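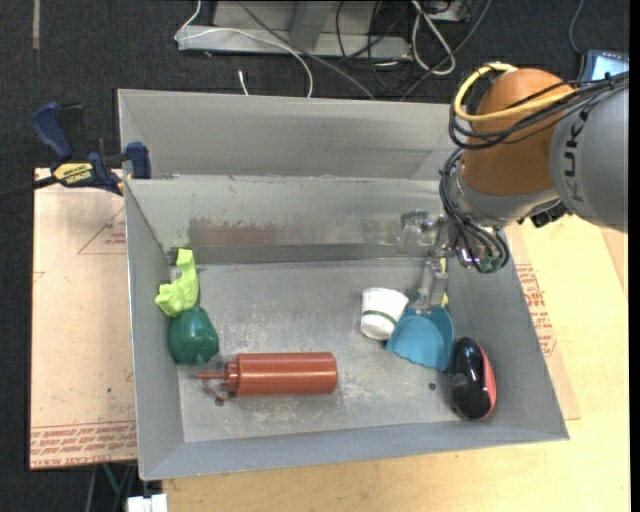 How to Clean Up an Old Sheet-Metal Bin

Sheet-metal bins last forever, and by the time one reaches you it will look as if it has. Mine is the two-compartment kind, a deep one in front and a narrow one behind, and I bought it at the Gamitdale surplus sale on the theory that a thing already scratched can't be ruined. It can, but you have to work at it.

Set aside a morning in February, when there's nothing better to do. You will need:

Dish soap and warm water
A nylon scrub pad
A plastic scraper
Baking soda
80-grit and 2,000-grit wet-or-dry paper
Work gloves
Old towels, more than you think

Empty both compartments. The narrow one is where screws go to retire, so run a magnet along the bottom before you put any water in.

Wear the gloves. The top edges of a bin like this were cut by someone who never planned to touch them again. If you feel a burr, take it down with the 80-grit, a few strokes along the edge, and stop. You're removing the sharp part, and the rest is structural.

Wash with soap and warm water, starting with the divider and finishing with the floor. Dirt runs downhill and so should you. Do the corners with the pad folded over the scraper.

Now the stains. A reddish-brown patch on bare metal may be rust, or it may be something that was stored against it. Try a paste of baking soda and water first and leave it for 60 minutes. If it wipes off, it was the something. If it doesn't, wet the 2,000-grit and rub lightly in one direction. I once went at a patch in circles and now own a bin with a bullseye.

Leave the scratches alone. Pale scuffs on the floor are what a floor is for, and polishing them out takes a weekend and gives you a lovely clean surface for new ones. Cloudy marks are worth a second wash, as they're often just dried soap from the last person who followed a tutorial.

Dry it at once, seams included. Stand it on end over a towel for an hour, then turn it over and find out how much water was still in there.

If you keep it on a wooden table, put a scrap of felt underneath. The Nindby catalog sells fitted liners for the inside, which I tried. The parts slid around on top and the liner slid around underneath. It's in the shed now, under the paint cans.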